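May, plaster notes, started 9:40 in the morning

Going over the Sutcliffe retarder again. The leaflet says a small dose "greatly extends working time without loss of strength," and Warrick has been repeating this to people as if he'd tested it. He hasn't. I asked. He had one good pour in the winter with a fresh bag of plaster and a cold room, and a cold room with cold water will do odd things to a pour with no additive in it at all.

So, plain version of the question: does the stuff slow the set by a useful amount, and what do we give up for it?

What I had to work with: one opened bag of the Tresstead casting plaster, 3,497 g left by the bench scale. One sealed bottle of retarder. Tap water left overnight in the big jug so that it was at room temperature and stayed there. The small square molds, scrubbed.

Mix for each batch was 289 g plaster to 229 g water. That's a wetter mix than the bag recommends. I kept it because it's what we really pour for the thin tiles, and I don't see the use in testing a recipe that never gets poured here. Marcus thinks I should have run the bag ratio as well. Probably right, but there wasn't enough left in the bag to do both properly and I'd rather have one clean set.

Eight batches. Four plain, four with retarder at the leaflet dose, alternated so that if the room warmed up it would warm up for both. Sifted in, two minute soak, one minute stir at a steady pace, poured. Timed from first contact with water. I called it "gone" when a knife line stopped closing over.
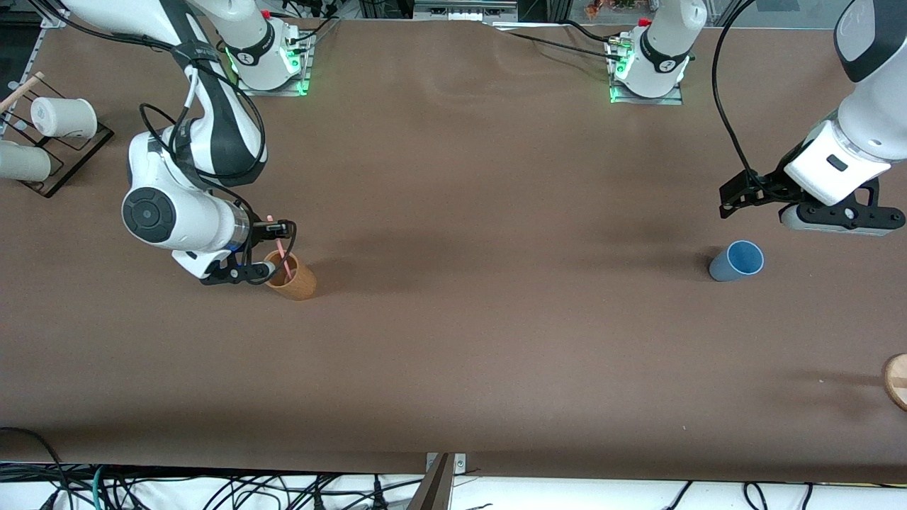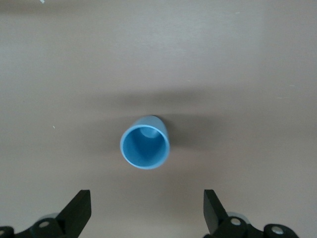

Tan cup with the pink stick first, then the light blue cup.

Results, such as they are. The retarded batches did go slower. All four of them, no overlap with the plain ones, so I'm willing to believe there's an effect. What I don't believe is "greatly." The gap between the slowest plain batch and the fastest retarded one was small enough that a sloppy stir would eat it. My third plain batch was clearly under-stirred (lumps at the bottom) and it hung on nearly as long as the treated batch after it.

Which makes me wonder how much of what we call good working time in this shop is just lazy mixing.

Strength I can only speak to loosely. No proper press here. I did the fingernail test at one hour and the treated tiles were softer on the face, every one. Same again at two hours, though less. That could mean weaker or it could mean later, and the leaflet is careful not to separate the two. Need to leave them in the drying rack and snap them over the dowel once they stop losing weight. Until then nobody should write "no loss of strength" on the whiteboard. I have wiped it off.

Other things noticed:

Treated batches had a slightly yellow cast when first poured. Might be the window. Look again when dry.

More pinholes on the treated tiles, mainly along one edge. I poured from the same corner each time so that may be me and not the additive.

Dose is the weak spot. The bottle cap is marked but the marks are vague, so I weighed it. Two capfuls by eye came out far enough apart that I wouldn't trust any earlier result from this bench, and that includes my own from last year with the Plalbridge powder. If people are going to use this it gets weighed on the small scale or it doesn't go in.

Old plaster is the thing I can't rule out. The bag has been folded over with a clip for I don't know how long. Plaster that has taken up damp from the air behaves differently, and both halves of my test came out of the same tired bag. So the comparison is fair but the actual minutes may mean nothing for a fresh one. Warrick's winter pour was with a fresh bag, as I said. Annoying.

Marcus came by after lunch and asked whether the Bulham job could go ahead with retarder in it. I said no for the relief panels, they have thin edges and I don't like those soft faces at demolding time. For the flat backs I don't care much either way. He wants a yes or no for the whole job - he'll have to wait for the snap test.

To do:
Weigh tiles each morning, pencil the numbers on the rack tag.
Order a new bag, and store it in the lidded bin this time.
Repeat two plain and two treated from the new bag, bag ratio, to keep Marcus happy.
Try plain mix with colder water. If that buys the same extra time, we can stop paying for the bottle.
Ask Sutcliffe what set time they started from. The leaflet gives no figure.

Molds washed and stacked by 4:15. Sink trap needs emptying again.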